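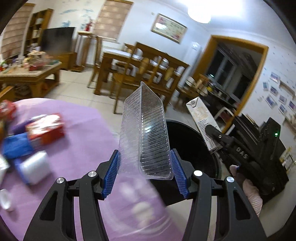

Post-holiday table clear-out, Sunday 2 p.m. on, Purba building, big room downstairs. Everybody who can spare an hour, please come. Last year we left the snack table till March and there were ants, so this time it gets done the first week. Rule is the same as ever - empty packaging goes, unopened stuff stays. The clear plastic trays with the ribbed sides and the tall white cartons are what fill the round black bin fastest, so stack the trays one inside the other and flatten the cartons before they go in. Spare bags are under the sink. Disposable gloves too, help yourself.

Order of work, more or less:

Trays and wrappers first. Then cartons. Then anything sticky. Cloth comes off last and goes home with Retno Pangaribuan, who has the big washer. Please do NOT shake it out over the balcony, the Aldale people downstairs were very nice about it once and I don't want to find out about twice.

Unopened packets go in the cupboard, left hand shelf. Write the month on them with the marker. If the marker is dead there is another in the drawer with the batteries. Open crackers and the like, take them home or eat them while you work, they wont last.
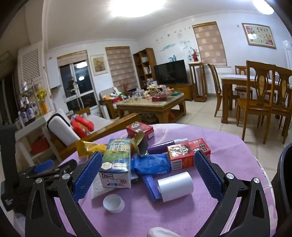
Do milk cartons have to be rinsed?

Quick rinse with cold water, shake, flatten, then in the Brinutby sack with the other drink cartons. Caps off if there are caps. Half a minute each. Skip it and the whole hallway smells by Wednesday.

Small paper cups can't go in that sack, they go in the regular trash. Same for foil wrappers with food on them. Cempaka Jugah has a list taped inside the cupboard door if your not sure about something, and her number is on the bottom of it.

Also still short - 16 trash bags, the strong kind, and a roll of kitchen towel. If you're passing a store grab some and leave the receipt in the envelope, you'll get paid back at the next meeting. Key is in the usual place, code for the side door is 1069 (new!). Last one out turns off the heater and brings the sacks down to the curb.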